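Proltavstead's winter knits are finally in the shop, and I've been in twice
6 January 2018
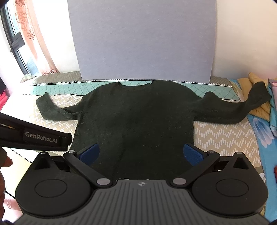

A small label goes back to wool

If you've been reading me for a while you'll know I have a soft spot for Proltavstead, the little knitwear label that works out of the old seed merchant's building on the corner of Grekudness Lane. They went quiet after their October preview, and I'd started to wonder whether the winter line was going to happen at all. Well, it has! The new collection went on the racks this week, 11 pieces in all, and I was there when the doors opened (and again the next afternoon, when I'd had time to think about a cardigan).

The big news is that the label has dropped acrylic blends altogether. Everything in the new line is wool or wool with a bit of alpaca, spun at a mill two hours up the highway and dyed in small lots. The shop told me the change took them more than 35 trial swatches, and a couple of those are pinned up behind the counter so you can feel how stiff the early ones were. I had a good squeeze of all of them. The first looks like something you'd scrub a barbecue with.

What's on the racks

The colours are quieter than last year. There's oatmeal, a smoky plum, a rusty red they're calling Kettle, and a grey with little flecks of cream in it that I kept circling back to. No prints and no slogans. The shapes have loosened up as well, with dropped shoulders on nearly everything and a long, straight body that falls past the hip without clinging. I'm short, so I was worried I'd look as though I'd borrowed my dad's jumper, but the ribbing at the hem is firm enough to hold the whole thing where you put it.

My favourite is the funnel neck in plum. The collar stands up by itself and folds over once, and the sleeves finish with a deep cuff that you can turn back or leave down over your knuckles on a cold morning. It also has proper side seams, and you can tell as soon as you lift your arms. So many jumpers at this end of the market are knitted in a tube and twist round on you by lunchtime.

The cardigan is the other one people were fighting over (politely). It's cut like a chore jacket, with two big patch pockets and a row of dull horn-look buttons, and it's heavy enough to wear as a coat if you aren't going far. I tried it over a cotton shirt and then over a dress, and it was better over the dress. The pockets sit a touch low for me, though my taller friend thought they were perfect, so do try it on before you hand over your card.

I was less sure about the vest. It's a lovely bit of cable work, and the armholes are so wide that whatever you wear underneath becomes half the outfit. If you own nice shirts, go for it. Mine mostly need ironing.

The Lưu dye range

Four of the pieces are in a separate group done with Lưu, a two-person dye studio that has been selling scarves at the craft market for a few seasons. This is their first go at whole garments and I think they've done a beautiful job. The colour is darker at the shoulders and lightens as it drops, very gradually, so from across the room it looks like plain indigo and then you get up close and there's a sort of tide mark of blue and green running through it. Each one comes out a little different. The shop had three of the same size hanging together and I spent ages picking between them, then didn't buy any, then went home and sulked about it.

They cost more than the rest of the line, as you'd expect with hand dyeing, and they need to be washed alone the first couple of times. There's a card in the bag with instructions.

New fastenings too

One small thing that will please anyone who has ever fought with a coat on a train platform - the zip-front jacket has a new two-way zip from Votex, and it runs smoothly from both ends. I did it up and undid it so many times that the woman beside me in the fitting area asked if I was all right. The pull is chunky enough to grab with gloves on. The lining is a brushed cotton in the same colour as the wool, and there's an inside pocket that fits a phone and a transit card with a bit of room to spare.

Sizes and repairs

The label has added two sizes at the top of the range and one at the bottom, which customers have been asking for since the first collection. The shop is keeping one of every style in every size for trying on, even once the stock to sell has gone, so you can order from the rack and have it made up. Made-to-order pieces are taking three weeks at the moment and they'll ring you when yours is ready.

They've also started a mending service. Bring back anything with the Proltavstead label, from any year, and they'll fix moth holes, dropped stitches and worn elbows. The first repair is free and after that you pay for the yarn and the time. I've got an old navy pullover from their very first winter with an elbow you can see daylight through, and I dropped it in on my second visit. You can choose a matching yarn or a contrast. I went for the Kettle red, and I'm already wondering if I should've asked for both elbows so they match.

So did I buy anything?

Of course I did. The plum funnel neck came home with me, and I've worn it every day since except one. It's a bit scratchy at the neck if your skin is fussy, so I've been putting a thin cotton top under it. No pilling under the arms so far, but it's early days and I'll report back. The cardigan is on hold under my name until the end of the week while I have a serious look at my bank balance.

The collection is in the Grekudness Lane shop now, and the dyed pieces are only being sold there, not by phone order. Fitting rooms are up the back past the yarn shelves, and there's street parking behind the bakery if you get in before ten.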